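Home Diary Places Letters About me
Search this diary... Go

December 5, 2022

I took the bus number 11 to Gudanley in the morning, for the open day of Botbridge. I had my name on their list since September and I almost forgot it. The bus was full of school children until the sports hall, and after that I had a seat and could read again the paper they sent me. On the paper was written "bring a pen and good shoes." I used the pen. For the shoes I did not find out the reason.

Botbridge is on the second floor, above a shop for floor tiles. At the door a young man gave me a sticker for my name and wrote it wrong, with one letter too many. I left it so. There was coffee from a big can and small dry cakes, and the other visitors stood along the wall and looked at their phones. I talked a little with a woman who teaches mathematics. She wanted to know if robots will come into the school kitchen. I told her that I fix sewing machines and I cannot say.

Then Renata Valdebenito came and took our half of the group. She speaks fast, but she repeats a thing if you ask, and I asked often. What she showed first was Pandia, the program in which they let the robot practice. I had understood from the paper that we would see a metal arm at work all morning. The metal arm is in the other room and we got to it after lunch. The morning was for the computer, where the rooms are drawn and the gripper is drawn too, and you look from behind the gripper as if you sit on its back. It took me some minutes to accept this point of view. When the gripper turns, the whole room turns, and my stomach noticed.

In one of the views the gripper was open in front of a rough dark wall, and on the wall beside it hung a small blue picture. I said "this is Van Gogh" before I could stop myself, and the mathematics teacher said yes, The Starry Night. I was pleased that somebody had thought to give the robot a painting. Renata said the rooms are furnished so that the program learns to find its way with many things in sight, also things that are of no use to it.

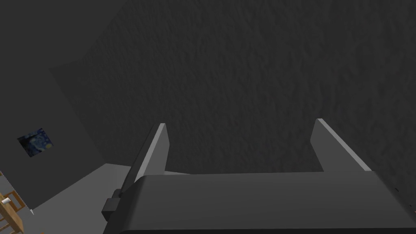
The practice

I write down what I understood, because in a month I will have forgotten it.

The program gets a task in plain words. It sees what the gripper sees, and it decides on a small movement, and then it looks again. If the task is done it gets a good mark. If it is not done it gets nothing and the room is put back as before. They let this run 1000 times in one night, with changes in the light and in the place of the objects. In the morning Renata looks at the failures first. She said the good ones all look the same to her by now, and from the bad ones she can learn which thing was drawn wrong or explained wrong.

I asked if the program becomes tired or worse toward the end of the night. It was a stupid question and some people laughed, but she answered it seriously. She said it does not become tired, but it can become stubborn. If a bad habit gave it good marks early, it holds on to it, and then they must go back to a copy from before. I know this from my own work. I learned to thread a needle the wrong way as a boy and I still do it so when I am in a hurry.

They have 112 objects in the collection for the drawn rooms. A man at the back wished to know who draws them, and it is mostly Joaquín Daza, who sat at the next table and lifted his hand without turning around. He has there a little sign with TAN on it, the name of the collection. I did not ask what the letters mean and now I am annoyed about it.

Renata let us also look from very close at one object on dark wood. The form was like a pawn from chess, with a round head, a thin neck and a wide foot. The head was not smooth like a real one. You could see small flat pieces along its outline. I asked Joaquín about these and he said that the fewer flat pieces a thing has, the faster the computer can work with it. He said it in a tone as if he would like to make them all round if he had the time. 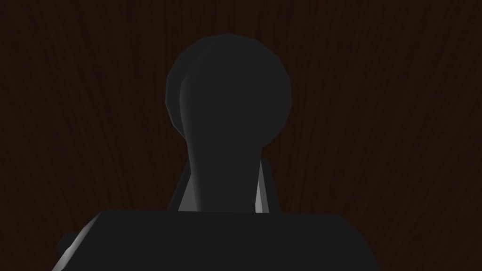 The knob from very close, with the gripper in front of its foot.

Lunch was soup in paper bowls. I ate mine standing by the window. Down in the yard a man was loading tiles into a van and dropped a box, and he looked up to see who had seen it. I looked at my soup.

After lunch we went to the other room, 15 minutes late, to see the metal arm. It is smaller than I had thought. It took a sponge out of a bowl and laid it beside the bowl, then took it again and laid it back. At the third time it held the sponge only at a corner and the sponge turned and fell on the table. Renata stopped it and wrote something in a notebook. I liked this part the best. In the drawn rooms I never had any fear for the objects, and with the sponge I held my breath!

The sound is also different from what I expected. It is a low hum with a small click when the fingers close. I would put a drop of oil there, but I did not offer it.

We finished again at the screens. They had a view with the fingers wide apart and something pale and flat lying low on the right, like a sheet of paper. Behind it was a brown-red surface and to the left a gray one that looked rough as stone. The mathematics teacher said she would not know in which direction to go from there. I also would not know. When I am at home in my own kitchen and it is dark, I go by my hand and by memory, and the program has no hand in this sense, only the view. 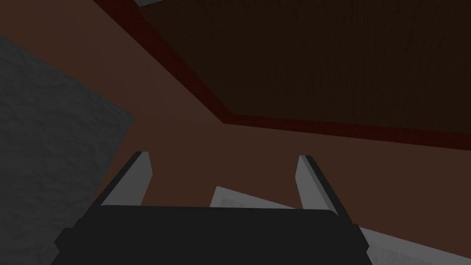

Does a robot that has practiced in the computer need to practice again with the real arm?
Renata said that it does, but for a much shorter time. Real things are slippery or soft in ways that the program does not know well, and they correct this with the metal arm before they trust it.

I put this in with its question because it was the only one I had prepared at home, and I had to wait until the end of the day to ask it.

On the way out I got a pencil with Botbridge on it. The bus came late and it was already dark. At home I cleaned the small Singer for my neighbor and gave it the oil. Tomorrow I must call about the belt, and buy onions.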